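Reference > Human anatomy > Skeletal system > Wrist

Carpal bones

The carpal bones are the small bones of the wrist that connect the forearm to the hand. They lie in two rows. The proximal row, nearest the forearm, contains the scaphoid, lunate, triquetrum and pisiform. The distal row contains the trapezium, trapezoid, capitate and hamate.

Structure

The scaphoid and lunate meet the lower end of the radius to form the main part of the wrist joint. The ulna does not touch the carpal bones directly and is separated from them by a disc of fibrous cartilage. The capitate is the largest bone of the group. The pisiform, a small rounded bone, develops within the tendon of the flexor carpi ulnaris muscle.

On the palm side the bones form an arch. A strong band of tissue, the flexor retinaculum, crosses this arch and closes the carpal tunnel, through which the median nerve and 9 tendons pass.
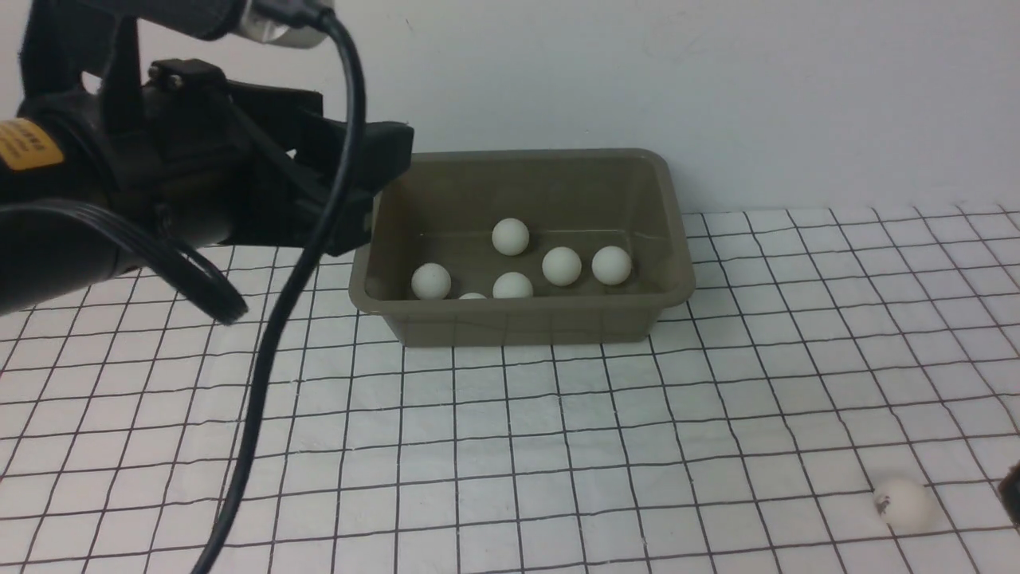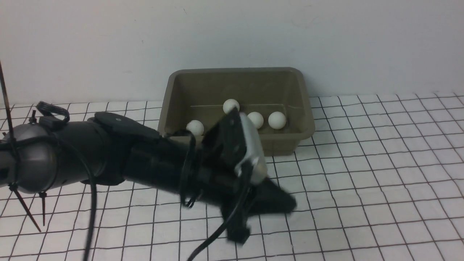
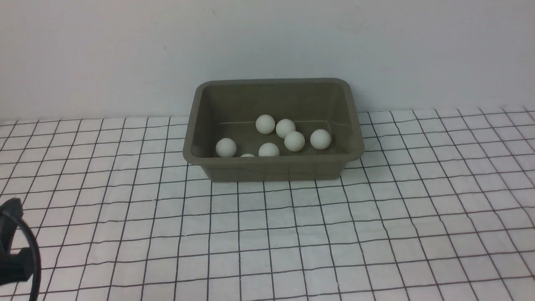 Movement

The wrist bends, straightens and tilts to either side. Motion is shared between the radiocarpal joint and the midcarpal joint, which lies between the two rows. No muscle belly attaches to the lunate, and its position depends on its neighbors and on the ligaments that join them.

Blood supply and injury

The scaphoid is the carpal bone most often broken, usually in a fall on an outstretched hand. Most of its blood enters toward the far end and flows back toward the forearm. A fracture through the middle of the bone can therefore cut off the near portion, and healing may be slow. Early X-rays do not always show the break, and MRI or a repeat X-ray may be needed.

Further reading

Morris, H. and Haworth, D. The Wrist in Outline. Zaltirham: Hunt.

Last reviewed 2023-07-21

Filed under: Anatomy, Bones of the upper limb, Joints

This site uses cookies to remember your reading preferences. By continuing to browse you accept their use.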